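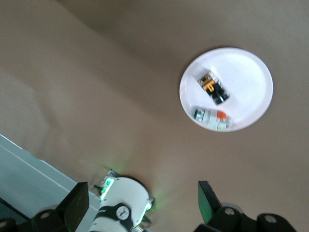 Two on the plate, teatime.

November, evening

Wet all day so I finally made a start on the small vehicles. They have been in the Grondell tin since we moved, and the tin had gone stiff at the lid. I had to run the edge of a spoon round it before it would give.

I put the tan covering down first. It still has its folds in from the drawer and I couldn't be bothered to iron it. Then a white plate from the kitchen to keep the ones I was working on from wandering off. A plate is better than a tray for this. The rim stops them and they show up well against the white.

First out was the little black one with the orange marking on top. I had remembered it as red, so that shows how long it is since I looked. The black is still glossy and the silver-grey along the edges is better than I expected. The other one on the plate is the long white and grey piece, all boxy sections, with the orange tab and the dark green and black end. I can't find it in the Twal list under any name. It may be a Jumik, they did a few in pale colours, but there is no mark on it that I can make out, even with the glass. I have put it down as unknown for now.

The list says 259 altogether. I make it 200 on the shelves upstairs, which leaves 59 to account for between the tin and the two shoeboxes. I did 6 before tea and 6 after, then my eyes were tired and I stopped. A soft brush for the dust, a cotton bud for the corners, no water on anything with a sticker.

Wrote to Kotulix about shelf clips again. Their last lot were too short and the back row leans - I don't want to put anything heavy up there until it is sorted. If they won't change them I will cut some strips of wood myself.

Soup for tea, and the end of the loaf. The rain went off at nine and I took the bins out. Left the covering down for tomorrow as there is no sense folding it up again. Must buy cotton buds and a new bulb for the landing.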